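Lordale Fold - two-arm cloth demonstrations
README, last updated June 21, 2020

What is in the set

375 episodes of cloth folding, recorded by remote control on a pair of small robot arms. Each operator moved two hand-held leader arms and the arms on the table copied them. No scripted motion is included. Episodes run up to 30 seconds and are stored one per folder, with joint positions, gripper commands and video from the fixed camera.

Splits

The test split holds episodes from operators who do not appear in training. Kai-wen Choi checked the labels. Failed folds are kept and marked "fail" in the episode file - please don't drop them without saying so in your results.

Known problems

Gripper commands lag the joint readings by 2 samples in the November recordings. A script called shift_grip fixes this. Cables cross the camera's view in places.

Typical view, both grippers over the cloth: 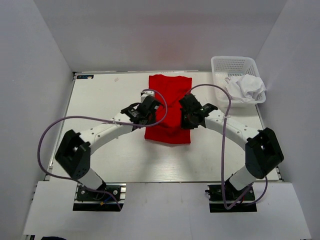 Wen-hsiung Yeh: Does the lag fix change the episode length? I trained on the raw files and the left arm closes early on almost every fold.

It trims the last 2 samples. Run it before training, then rebuild the index.

Contact: the Esley issue tracker, under "fold".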